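Cloltville mill open day - notes before I forget it all

Back late, feet gone, writing this up on the sofa with the bag still unpacked. So excuse the state of it.

The Cattaneo mill opens its doors once a year, in January, which is a daft month for it but that's when the looms are quietest apparently. I'd been meaning to go since we moved to Davcombe. Train from Davcombe, change once, then the little bus up the hill. Bus was packed. Get the early one if you go, the next isn't for ages and there is no shelter at the stop, just a post.

Tickets: free, but you need to book, and they do check. Woman in front of me hadn't and got in anyway after a bit of pleading. Don't count on it.

Queue went round the side by the old coal yard. Freezing. They were handing out tea from an urn, very welcome, tasted of urn.

First stop the wool store. Bales up to the rafters and the smell hits you before the door's even open, sheep and oil and a bit of wet dog. Our guide had been at the mill 43 years and talked very fast. I got maybe half of it down. Most of the fleece is British now, some still comes from further off for the finer cloth. They sort by hand. You were allowed to put your arm in up to the elbow and feel the differnce between a coarse one and a soft one, and I honestly thought I'd be no good at it but you can tell straight away. My coat sleeve still smells.

Then the scouring room, where they wash it. Hot, steamy, glasses useless. Couldn't hear a word. Moved on.

Carding next and this was my favourite part of the morning. Huge drums covered in tiny wire teeth, all turning against each other, and the wool comes off the end in a sort of floating web, so thin you could see the guide's hand through it. Then it gets split and rubbed into soft ropes. They let the kids pull a length apart to show there's no strength in it till it's twisted. One lad wrapped his round his neck and kept it on all day.

Spinning upstairs. The staircase is stone and worn right down in the middle, mind your ankles. The oldest frame is kept for show and gets run for five minutes on open days only. Clatter, whirr, everyone filming. The modern ones next door do the real work and are much less fun to look at, but quicker, obviously.

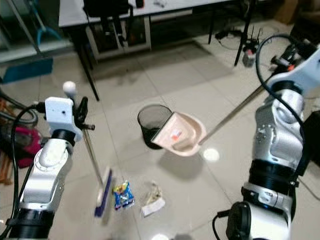

Weaving shed after that. Ear plugs at the door, orange foam ones, take two pairs as the first lot will fall out. It's a long low building with a saw-tooth roof, north light, so the weavers can judge colour properly. I hadn't known that was why those roofs are the shape they are. Felt a bit silly, having walked past them all my life.

The noise is hard to describe. You feel it in your teeth. The weavers used to lip-read each other, and a few of the retired ones still can, and were doing it across the shed and laughing at what I suspect was us.

They had a narrow blanket on one loom, dark green with a rust check, and a heavier plain grey on another. The grey was for coats. A warp has to be tied in when the old one runs out, every thread knotted to the next, and on the wide cloth that can be up to 1000 of them in a single section. There's a machine for it these days but they showed us the hand knot as well. I tried. Mine came undone. Tried again, came undone.

Mending room is where I'd have stayed if they'd let me. Quiet, big tables tilted towards the windows, cloth pulled over them and women (all women, today anyway) running their fingertips over it looking for knots and missed threads. They sew the missing bit back in with a needle so you'd never find it. I was shown a mended place and had it pointed at with a pin and still couldn't see it. It takes years to get quick, the guide said, and they're struggling to find young people who want to learn. Same story everywhere I suppose.

Dyehouse was shut for repairs, which was a shame as that's what I'd really wanted. There was a board of samples outside instead, 124 shades, each with a number and a little tuft of wool glued on. Somebody had pinched one of the blues.

Lunch. The canteen does a soup and a cheese roll and that's your lot. Soup was leek, good, peppery. Cake went early. If cake matters to you, go to the canteen first and do the tour second, that's my main piece of advice.

Shop: better than expected. Seconds in baskets by the till, scarves mostly, a few cushion lengths with a slight fault along one side. I bought a grey end-of-roll that'll do for the kitchen chair and a skein of Mukeo, their knitting yarn, in a sort of mustard. Haven't wound it yet. The yarn is dearer than what I normally use and I'm not telling anyone at home what I paid. Card only, by the way, the cash tin had been put away.

Bits and bobs for anyone going next year:

Flat shoes. The floors in the older part are oily.
Lift to the spinning floor does exist but you have to ask at the desk.
Toilets by the canteen, not the ones in the yard, trust me.
Buggies have to be left at the gatehouse.
Photos fine everywhere except the design office.
Last tour leaves at half past two and it's a shortened one, no weaving shed, so not worth it really.

Missed the bus down by a minute and walked to the station instead, downhill the whole way, past the mill pond and teh backs of the terraces. Getting dark by then. Looms still going, you could hear them as far as the bridge.

Will put the yarn up once I've decided what it's going to be. Probably a hat.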